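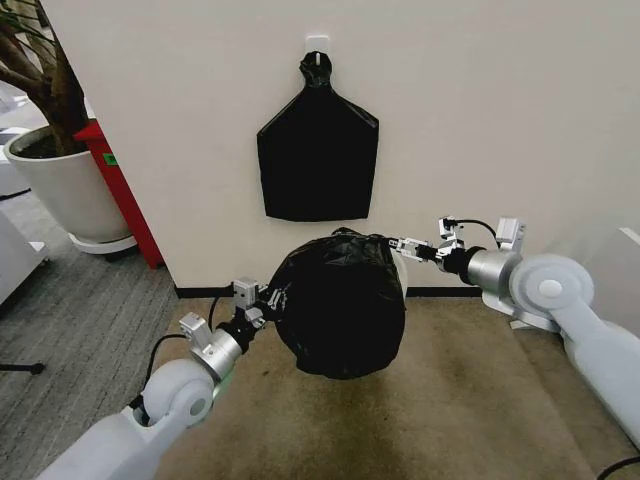 A filled black bin bag, with a second bag hung flat from a stick-on wall hook.

Bin bag

A bin bag (bin liner if you're feeling posh, garbage bag or trash bag if you're North American, black sack if you're my mum) is a thin plastic bag for holding household rubbish until somebody takes it away. I look after the household goods pages on this wiki, and this one had been a two-line stub for ages, so I've given it a proper going over. Corrections are welcome on the talk page!

Names

"Bin bag" and "bin liner" get used as if they mean the same thing, and in most kitchens they do. Strictly speaking a liner goes inside a bin and a sack can manage on its own, slumped in a corner or out on the kerb. I've kept them all on one page. Justinas Kazlauskienė wanted them split and made quite a good case for it, but I'd only have ended up writing everything twice.

Material

Most of them are polythene, and it comes in two main sorts. The low-density kind is soft, a bit stretchy and rather shiny, and it's what most big black sacks are made of. The high-density kind is thinner and crisper and makes that rustling noise that wakes the whole house if you change the bin at night. It's strong for its weight, but once something sharp gets through, the tear tends to run. There are compostable ones too, usually made with starch, and those go soft and sad if you leave wet food in them for long (I speak as someone who has washed a caddy out more often than I'd like).

Black is the classic colour. It hides what's inside, and it also lets the makers use mixed recycled plastic, which would come out a murky grey otherwise. Plenty of councils use other colours for recycling or garden waste, so do check yours before buying a big roll of anything.

Thickness is given in microns or, on older packets, by gauge. Higher means thicker in both cases. The other thing to look for is the capacity in litres, although that figure is for a bag filled right to the brim, and you can't tie a bag like that.

Closures

The plain flat-topped bag is the cheapest, and you shut it by twisting the neck and knotting it, or with one of those wire ties that vanish into the back of the drawer. Tie-handle bags have flaps cut into the top that you knot in pairs. Drawstring bags have a plastic tape running through a hem. I'm very fond of a drawstring, but the tape can snap on a heavy load, and then you're back to twisting.

Filling and tying

Rubbish traps a lot of air. A full bag will go round and tight like a balloon, with the plastic all creased where the lumps push against it, and if you knot it in that state it may well split when it gets dropped. Press the air out gently first, keeping your face well out of the way. Leave a good hand's width of slack at the top for the knot.

A heavy or bulky one is better held from both sides than lifted by the neck, where all the weight pulls on one gathered bit. Glass and tins want wrapping in newspaper if they have to go in at all. If the bag already has a hole, put the whole thing inside another bag, hole end first.

Hanging and storage

Bags are sold on a roll with perforations, or folded flat in a packet. The roll usually lives under the sink or, my own favourite, in the bottom of the bin itself underneath the bag in use, so there's always a fresh one waiting.

Some people hang a bag on the wall instead. A small adhesive hook will do for it: gather the top, twist it into a knot and loop that over the hook, and the rest hangs down flat and takes up hardly any space. It's handy in a workroom or a spare room with no cupboard. Stick-on hooks have a weight limit, so a bag with nothing in it is fine but I wouldn't trust one with a full load, especially on fresh paint. Wipe the wall before you stick it up and follow the waiting time on the packet.

On carpet, I'd put a bit of card under any full bag that's going to sit for a while. Leaks find carpet with amazing accuracy, and pale beige forgives nothing.

Reuse

A clean bag makes a decent dust cover, a rain cape with three holes cut in it, or a wrapper for a duvet going up to the loft. Joni Juntunen added a note about keeping clothes on their hangers and pulling a bag up over them when moving house, and I've since tried it and it works a treat. Keep all plastic bags away from babies and small children, and don't store food in them.

See also: Pedal bin; Food caddy; Adhesive hook; Twist tie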